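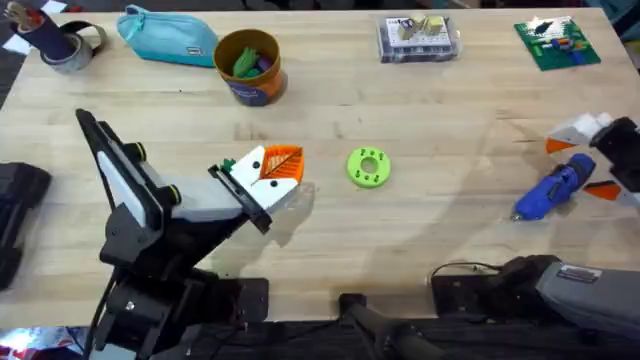

Who can apply for the tasting panel?
Any adult who eats fish, shellfish, egg, wheat and soy, and who can attend every session in March.

Vellero is recruiting 24 panelists to assess a new lunch menu for its noodle and rice counter in Uvov. Restaurant experience is not required. Applicants who work for a competing restaurant or food supplier are not eligible.

Each session lasts 70 minutes and covers up to six dishes, served in small portions under a number code. Panelists score salt, broth body, noodle firmness and aftertaste on a printed scale. Scores are entered before any discussion. Water and plain rice are provided between dishes. 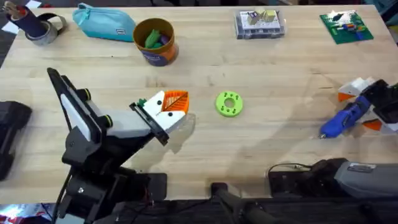 Two robot arms at a wooden table.

Please do not smoke, drink coffee or use scented products in the hour before a session. Panelists with a cold should report it by noon and will be moved to a later group – one change per person is allowed.

Applications are read by Laine Rebane, who manages the menu trials. Last season we received 258 forms for a smaller panel, and incomplete ones were set aside. List all allergies and medications that affect taste, along with the three restaurants you visit most often. 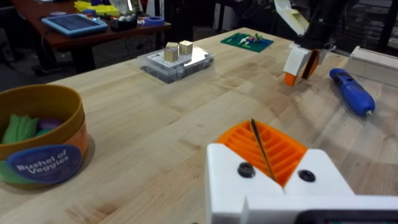

Selected applicants attend a short screening in which they rank four broths by salt level. Screening is unpaid, but a meal is served afterward. Panelists who complete all sessions receive a dining credit of 700, valid at the counter and at the Lukáč dining room for one year. The credit is not paid for partial attendance.

Forms are available at the counter until 3 p.m. Questions about ingredients go to Zdeňka Ondrejka in the kitchen office.

Recent items
Line cook, evening shift – Lukáč
Godidix bakery: weekend counter staff
Changes to lunch hours in Uvov
Spring menu: supplier notes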